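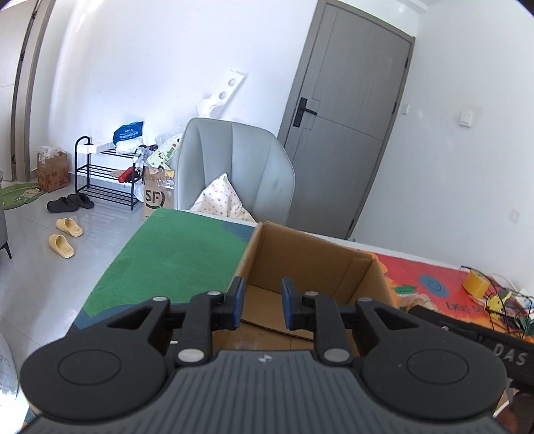 Re: [lotley-swap] Snack boxes for June, and how we're packing them

Hi all,

Sorry for the long gap, I've had a cold and then my mum came to stay (lovely, but no typing got done). I did finally get stuck into the snack boxes, and I set up on the painted table after all. I know there was some worry about the colours but it's such a cheerful thing to work at! Every time I look up there's that blue smiley on the red and orange bit, and I find I don't mind folding cardboard half as much.

So, boxes. I'm doing one open in the middle of the table and filling it before I touch the next, because last time I had a whole row on the go and ended up with two lots of biscuits in one and none in its neighbour. The yellow tape lives by the black wire basket. Please put it back there! I lost a good chunk of an arvo to that roll in the last round.

Flat things go in the bottom, then the blocky packets on their sides, then the little wrapped snacks poked down into whatever gaps are left. Anything crumbly goes on top or it's dust by the time it gets to Eynon. If the box rattles when you give it a shake, it wants another handful or a bit of scrunched paper.

Barcodes facing up if you can manage it, as the Hinduria lot like to scan things without unpacking the whole box. Not the end of the world if you forget. The tally sheet says 1,870 snacks donated so far and we were hoping for 2,000, so if you spot a special, grab an extra bag.

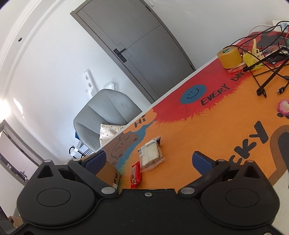

Ebony Pomare wrote:
> Could we agree on one size of box this time? The
> tall ones were a pain to stack in the Widach car and
> 3 of them came open at the bottom. Also are we mixing
> sweet and savoury or keeping them apart? I'd mix, the
> kids swap everything anyway.

Mixing, yes, and I've gone for the shorter boxes. I'm taping the bottoms twice, once along the join and once across it. Happy to be told that's overkill.

I'll be at it again from 6 if anyone wants to come and fold.

Cheers,
Lesego Shezi

Comments (3)

Twice is not overkill. I carried one of the ones that opened.

Is there still room for muesli bars or are we drowning in them?

Found four flat boxes in my garage, shorter kind, a bit dusty. I'll drop them round.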